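Course notes, unit 7
Fine waste on hard floors: dust, sweepings and what to record

Reading for this unit: Lytvynenko, sections on particle size and settling. The Irano tables are on reserve and should be copied before the lab session.

7.1 Terms

Dust, in these notes, means solid particles small enough to remain airborne for a time after a disturbance. Grit means particles that fall back at once. Sweepings are whatever a broom or brush collects in one pass, and are always a mixture of the two, with fiber and hair. The distinction matters because the mass of a sample is dominated by grit, while the share that a person breathes comes almost entirely from the dust fraction. A sample reported by mass alone says little about exposure.

7.2 Settling

A particle falling through still air reaches a constant speed when drag equals weight. For small spheres in the slow-flow range this speed rises with the square of the diameter. A particle twice as wide falls four times as fast, other things being equal. Fibers do not follow the rule and are treated separately in unit 9.

Room air is never still. Foot traffic, door movement and heating vents all keep the finest fraction in motion, and the measured settling time in an occupied room is longer than the calculated one. Students should state which of the two they are reporting. Marks were lost on this in September.

7.3 Resuspension

Sweeping returns part of the dust fraction to the air. The amount depends on four things: stroke speed, bristle stiffness, floor roughness and moisture. Moisture has the largest effect in the Skusetham trials. A slightly damp floor held most of the fine material in place; a wet one produced a paste that the brush then spread in a thin film. Neither result can be compared with dry sweeping unless the sweepings are dried before weighing.

Short strokes with the bristles kept in contact with the floor resuspend less than long strokes that end in a flick. Record the stroke length in the log even when it is constant.

7.4 Collection loss

Loss occurs at three points: the floor line in front of the pan, the transfer from pan to container, and the brush itself. The floor line is usually the largest. A pan lip that does not lie flat leaves a ridge of fine material, and each repeat pass leaves a smaller ridge behind the first. Lab groups should make 2 repeat passes and weigh each separately.

For the exercise, seed the test area with 100 g of the Jastine mixture, sweep, and express the recovered mass as a percentage. The mixture is supplied in sealed bags. Return unused material.

Transfer loss is found by weighing the pan before and after emptying. Plastic pans hold a surface charge in dry weather and retain a fine coating that tapping does not remove. Wipe with a tared cloth and add the difference to the pan figure.
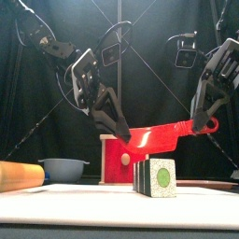 Vinzenz Plattner objects that the wipe step overstates the loss, as the cloth also picks up residue left from earlier runs, and he would prefer a blank wipe before every test. The point is accepted. From this term a blank wipe is required, and its value is subtracted before the percentage is worked out.

7.5 Reporting

Give the seeded mass, the recovered mass per pass, the pan residue, the blank, and the relative humidity at the start and end of the run. Do not average across floor types. Reports go in the box outside room 1134, one per group, with the raw log attached.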